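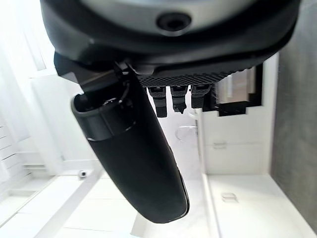
Jarstead Public Library - Adult Literacy and Learning Team

Last updated: November

Search this site Go

Print this page
E-mail this page

Hi Ourania,

You asked for the short version this time, so I'll try, but you know me. The evening reading program is in decent shape and we've spent less than I feared on books, more than I wanted on photocopying.

We have 79 adults signed up as of Monday. Most come to the Tuesday-style drop-in hours we set up in the spring (I still call them that even though we moved them), and the rest work one on one with a tutor. Anong Mahawong has taken over matching people with tutors and she's so much better at it than I was! She calls everyone before their first visit, and she asks what they want to read, which is how we ended up with a driver's manual group and a very lively one that only reads recipes.

The money from the Bakalis grant went mostly to books. We bought 797 of them, nearly all short novels and easy nonfiction, and they're on the low shelves by the side entrance. I held back $500 for bus passes - please tell me if that needs a separate form, I couldn't find one on your site. The Jurnell workbooks are still on back order. I've called twice and been promised a callback twice.

Now the part I'm less happy with. Our Trultier branch hours haven't worked out. We had nine people interested over the summer and then the bus schedule changed, and the last one home now leaves at 7:40, right in the middle of the session. I'd like to start earlier there and see who comes back. If that doesn't help by spring, I'd rather put those tutor hours into the main building, where we have a waiting list.

Tutor training is next. We're doing two evenings instead of one long Saturday, with more time on spelling (tutors keep asking for it, and so do the learners). Anong is writing the handouts and I'm bringing the soup.

Could you let me know about the bus pass form, and whether unspent photocopying money can roll over? Not that there's any left yet - but a person can dream.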